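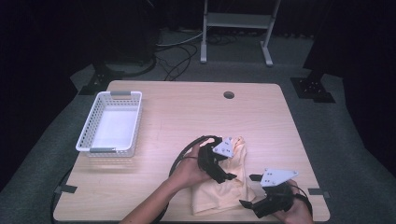

White plastic basket with grey handles, on a light wooden table.

Esi Ofori — Feb 14, 2026 — Tech
Filed under: live audio, sports grounds, mobile

Supporters who listen to radio commentary inside a ground have put up with the same fault for years. The commentary arrives late. A digital broadcast can run well behind play, and a phone stream is usually worse. Jalliveck, an app from the audio firm Steroletti, sends commentary over a local wireless network in the ground itself. It went into its first full trial in November at MacLeish Park, a rugby ground with one covered stand and three open sides.

Effie Buchanan leads the engineering work. She gives the delay between the commentator's microphone and the listener's earphone as 800 milliseconds at the start of the trial. "Most of that was buffering," she says. "The phone holds back a certain amount of sound in case the next packet is late. If you make the buffer smaller you get less delay and more gaps. All the work is in deciding how many gaps people will accept."

The present build holds a much shorter buffer and repeats a small part of each packet inside the next one. A single lost packet can then be rebuilt from its neighbour. Two lost in a row cannot, and the listener hears a click. Buchanan would not give a figure for the current delay until it has been measured on more handsets. "We tested on 20 models. There are some older ones where the operating system adds its own delay after we have handed the sound over, and we can't remove that from inside an app."

Wireless coverage took longer than the software. The trial used five access points made by Moltex, four under the stand roof and one on the scoreboard. Yuto Aoki, who planned the layout, first had seven on the drawing. "Two of them were interfering with the others," he says. "We took them down and the error rate fell. The open sides were fine at low power. Under the roof you have a lot of steel and a lot of people, and people absorb the signal."

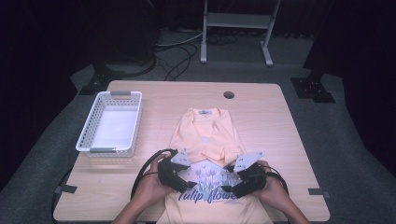

Aoki uses multicast, in which one copy of the sound goes out to every phone at once, so the load on the network stays the same whether the stand is full or half empty. The drawback is that a phone cannot ask for a missing packet to be sent again. It also has to stay awake to listen, and battery use was the most common complaint on the feedback forms.

Shona MacBrayne looks after match days at the ground and was less concerned with milliseconds. Her questions were about joining the network. "People had to pick it from a list and then open the app," she says. "A good number opened the app first and thought it was broken." The app now checks for the network when it starts and shows a prompt if the phone is not connected.

A second channel, carrying the referee's microphone, is built but switched off. Buchanan says it needs a cut-off control that a person at the ground can operate, and the wording of the agreement with match officials is still being settled. Ashton Faulkner is writing the control panel for it. He expects the channel to use the same buffer settings as the commentary, so that a listener can move between the two without a jump in time.

Jalliveck is free to download for the rest of the trial. It runs only when the phone is on the network inside the ground.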